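Lavanside Begins Replacement of Pritchard Street Water Main

LAVANSIDE – The Lavanside Water Department will begin replacing the cast-iron main under Pritchard Street in July. The work covers the section between the lower pump station and the Vekeo Reservoir outlet and is scheduled to take 10 weeks.

The existing 4-inch pipe will be taken out of service in stages and replaced with 8-inch ductile iron. The larger diameter is intended to raise fire flow to the hydrants on the east side of the street and to reduce pressure loss during evening demand. Service lines will be reconnected as each stage is completed. Work hours are 8 a.m. to 5 p.m.

Customers on the affected blocks will receive a door notice before any planned shutoff. No single shutoff is expected to last longer than five hours. After service is restored, customers should run a cold tap until the water is clear before using hot water or appliances.
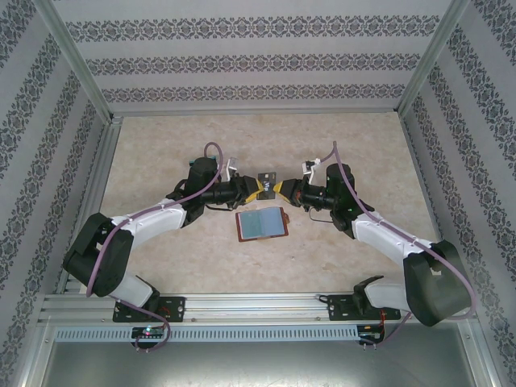

Access to Pritchard Street will be limited to residents, deliveries and emergency vehicles while trenches are open. Residents may request a windshield permit at the department counter. The permit must show the department seal and the current stage number; a generic card will not be accepted at the barricades. Permits are free and are issued per vehicle.

Zendus Engineering prepared the design and will inspect the work for the department. Inspection will include pressure testing and disinfection of each stage, with bacteriological samples taken before the new pipe is connected to the system. Results will be kept on file at the department counter and may be viewed on request.

The project is paid for from the water capital fund. No change in customer rates is associated with the work. Stage two restrictions on outdoor watering remain in effect during construction – including on blocks where the new main is already in service.

Questions about shutoffs, permits or driveway access should be directed to the Lavanside Water Department, Engineering Section.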